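Tips for a tidy kitchen drawer, learned at a robot open day

On Saturday I went with my neighbour Marjorie Greenwood to the open day in Corthorpe. We wanted to see the robots that sort household things. I came home with ideas for my own kitchen, and I write them here.

Mirta Aravena, who guided our group, told us that the arm has most trouble when things lie on top of each other. My utensil drawer has the same trouble. Now I keep one layer only, and what does not fit goes to another drawer.

Long handles should all point the same way. You grab the spatula faster and the drawer does not jam.

Fix what slides. They clamp the bin at its rim. At home I put a damp cloth under the cutting board, and for the drawer tray two small pieces of removable tape.

Mark places with coloured tape. My grandchildren now put the colander back where it belongs, at least most days.
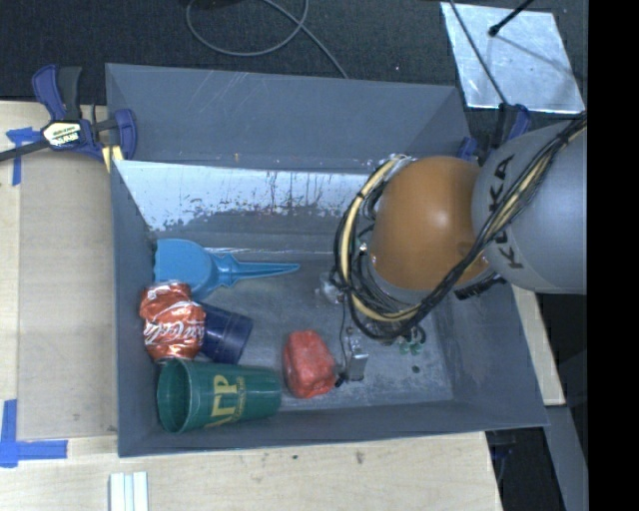 Crushed cans go in a separate pail by the door, rinsed first. Do not keep them with cups, the edges can scratch plastic.

Once a month empty the drawer completely and wipe it with 3 spoons of vinegar in warm water. Mine takes 40 minutes, with the tea break. Marjorie does hers faster, but she owns fewer spoons.

The next open day is in December, in Stelby. Bring a warm jacket, the hall was quite cold.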